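Vuria Handheld Sessions: Known Fault Notes and Data Card

Version 3 of this card. It replaces the two earlier ones, which listed the dropped-pose fault as "rare." It is not rare, and the counts below have been corrected.

Summary

Vuria is a set of demonstrations recorded with handheld grippers in a furnished indoor space at the Virnbridge site. Each person taking part holds one gripper in each hand and does short household tasks. The recordings are meant for training two-arm manipulation policies. The set as released in February holds 1,898 episodes. After the fault described here, 499 of them carry a warning flag and should not be used for training without reading the section on filtering.

What went wrong

The position of each gripper is worked out partly from the printed markers on its body. When the head camera loses sight of a marker, the tracker is supposed to mark the pose as invalid and write an empty value. In the recorder build we used, it wrote the last good pose instead and kept the valid flag on. A gripper could be moving through the air while the log said it was standing still. When the marker came back into view, the pose jumped to the new position in a single step.

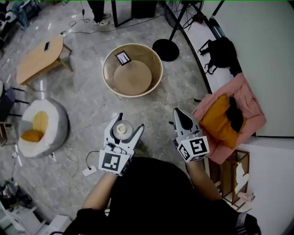

We found the fault when a policy trained on the set was run on the Wurkurau arm pair. During a slow reach the left arm paused, then moved to a new position at full joint speed. The speed limiter tripped and the arm stopped. There was no contact and no injury. The same thing happened on the next two runs, always after a pause, and we stopped testing on hardware until the cause was known.

The pauses matched frozen stretches in the training episodes. The longest frozen stretch we measured was 200 ms short of three seconds. Most are much shorter, around 500 ms.

Conditions that make it worse

- Grippers turned so that the marker faces away from the head camera
- One gripper passing in front of the other
- Reaching down into a container
- Glare on the marker from overhead lights
- Loose marker cards entering the view of the gripper cameras. These use the same dictionary as the gripper markers, and a few IDs overlap. In a small number of episodes the tracker took a card for a gripper and reported a jump with no freeze before it. 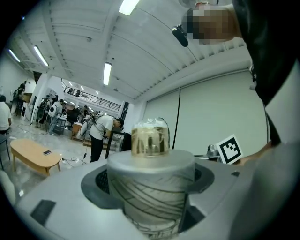 Gripper camera view with a marker card in hand at right.

Filtering

The file flags.csv has one row per episode. The columns are:

episode_id
frozen_left, frozen_right: total frozen time in ms
jump_max: largest single-step change in position, in mm
id_clash: 1 if a loose card was read as a gripper
warn: 1 if any of the above is over its limit

For training, drop every episode where warn is 1. If you need the extra data, run repair_pose.py, which blanks the frozen stretches and leaves the rest alone. It does not fill the gaps. We tried filling them with straight-line motion and the results were worse for tasks that involve reaching into things, so that option has been removed.

Video is not affected. The gripper opening width is read from a separate sensor and is also fine.

Running on hardware

Do not run a policy trained on card version 1 or 2 on a physical arm. Retrain first. Keep the joint speed limiter on and check that it trips before each session. The Quách controller ships with its limiter off after a firmware reset, and the setting has to be turned back on by hand.

Recorder fix

Recorder 0.9.4 and later writes an empty pose when a marker is lost. It also rejects any marker ID not listed in the session file. Episodes made with older builds can be recognized by the missing recorder_build field.

Still open

- Clock drift between the left and right gripper cameras in long sessions
- No flag yet for partly covered markers, which give a noisy pose but not a frozen one
- repair_pose.py fails on episodes with a single gripper

Privacy

Faces are pixelated in the released video. If you find one that was missed, send the episode ID and the time, and the episode will be pulled until it is fixed.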